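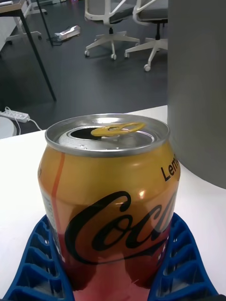 Tue 10 January
Sound room notebook, series "Nillberg", episode 2

Started at the pub dialogue. The lines recorded on the set have a hum under them, most strong when the sister speaks. I tried the Vema filter first, but it takes away the breath of the actress and she sounds like a telephone. Went back to the raw track and cut the hum by hand, 26 places. Slow, but I like the result much more.

Cups on the table, one grey and one yellow-green.
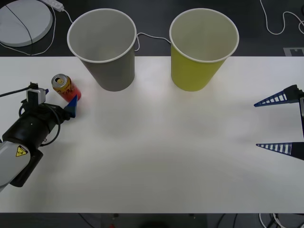

Two paper cups, white table

The Van Acker edit is now 20 seconds shorter than the one we had in June, so all the music cues after the kitchen quarrel are late. I moved them. Cue 712 still does not fit. It begins before he closes the door and tells the audience too early that he is lying. Must ask the Mellberg office if we may fade it in from the middle.

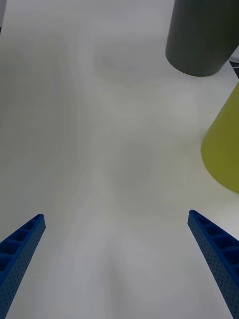

Blue fingers, open, over the table

Door slam: used the old one from episode one, pitched down a little. The rain in the last shot is too loud on small speakers. Tomorrow check again on the television, then export for the director with the temporary titles.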